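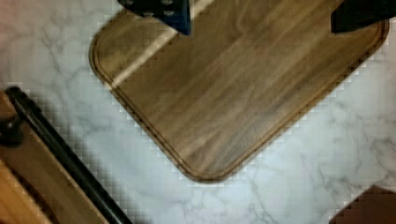 Kubiak Board Notes: read me first

Hello, and thank you for picking up this collection. It is a set of written notes on wooden cutting boards and the counters they live on, put together for home cooks, woodworkers and anyone who likes to read about kitchens. It started as a notebook that Treasa Gilmartin kept beside her stove, and it grew well past what either of us expected.

What is in it

There are 167 entries, one board to an entry. Each gives the wood (if the owner knew it), the size, the shape of the corners, whether the board has a juice groove, and the kind of counter it usually sits on. After that comes a free text field, where people wrote whatever they liked. Some wrote a single word. Primo Cattaneo wrote two pages on carving a roast chicken, and we kept all of it!

Juice grooves

The groove field takes one of three values: none, partial or full. Full means the channel runs all the way around, a little way in from the edge. Boards with a groove on one face only are entered by that face, with the plain side mentioned in the free text. Please don't enter a worn knife line as a groove (we had a few of those early on, and Fitriani Sinaga very kindly went back and fixed them).

Counters

Marble, tile, wood, steel, laminate, other. If you have stone and aren't sure which stone, put "other" and tell us what it looks like. Veins, speckles, color, all welcome.

Care notes

109 of the entries say how the board is oiled and how often. These are habits people told us about, and we haven't tested any of them. They disagree with one another quite a lot, especially on the question of walnut oil, so read a handful before you settle on your own way of doing things.

Known gaps

Round boards are thin on the ground, and there are hardly any end-grain boards. Sizes are in inches, apart from 8 entries from Ryszard Tokarz that are still in centimeters and marked "cm".

Changes

12/1/19: care notes moved to their own column, spelling of wood names tidied.

Corrections and new boards go to Treasa, who reads everything, though in July she can be slow to answer.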